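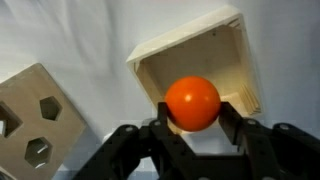

Workshop tips: sharing the bench with the gripper

By Margit Vörös, 1 June 2020

We've had an arm at the Flisico packing bench for two months and I love it! My wrists do too. A few things we've picked up:

- Practise on a ball. If the fingers hold something round and glossy without squeezing it out, boxed parts feel easy.
- Keep a plain cloth behind the work - patterned ones confused ours.
- Check the bolts on the linkages before each shift.
- Let whoever used to do the job by hand set the grip. Our packers got it right far quicker than the fitters did.
- Swap jobs at lunch. We do 200 trays a day now, so there's time for everyone to learn checking and repairs (I'm on repairs from August - can't wait).

3,143 shares | 2 comments

Contact | © Flisico | Back to top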